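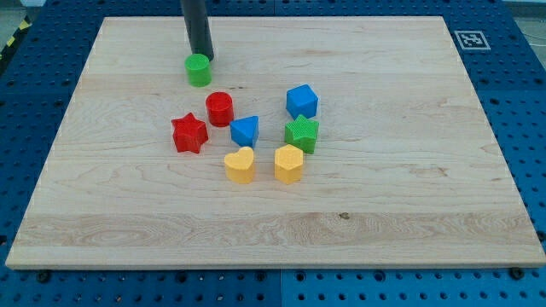

The Proxy

Ebise Fikre had the share register open on one screen and the draft resolution on the other. Resolution 7 asked holders of Kovalchuk to approve a second term for the chair, with a retention grant attached. The grant ran to four pages. The reasons for it ran to one paragraph.

"Utau will vote with the board," said Bohdan Skoryk. "They always have."

"They hold nine per cent. What about the small accounts?"

"There are 1,761 of them. Most don't return the form."

She scrolled. The register listed holders by size, and after the funds the entries became people. Near the bottom was Zlata Kostiuk, 1,000 ordinary shares, acquired in September, the year the company listed. The address was a rural route number. The form had come back by mail, marked against, and signed twice where one signature was required.

"Is that valid?" Bohdan asked.

"The articles say signed. They don't set a maximum."

He wrote this down. He was the company secretary and wrote most things down.

Nayara Bezerra, the chair, came in at four with her coat still on. She read the tally standing up. With Utau in favour, the resolution would carry by a wide margin. Without Utau, it would fail, and the vote on the Brakia purchase would probably fail after it.

"Has Utau lodged?" she asked.

"Their instruction arrived at noon," Ebise said. "It's an abstention."

Nayara turned the page over. The back was blank. She asked whether an abstention counted toward the total, and Bohdan told her that it counted toward quorum and nothing else. She asked him to check. He read the clause aloud, including the cross-reference, and then read the cross-reference.

"I could withdraw it," she said.

"Until the meeting opens, yes. The grant and the term are one resolution, so you would be withdrawing both."

"Who drafted it as one?"

"You did," said Bohdan — he had the email.

She took off her coat and sat down. Ebise moved the register to the larger screen, sorted it by date of purchase and began looking up telephone numbers. Mrs. Kostiuk's was the first. It rang for a long time.

"Kostiuk," said a voice. "Is this about the signature?"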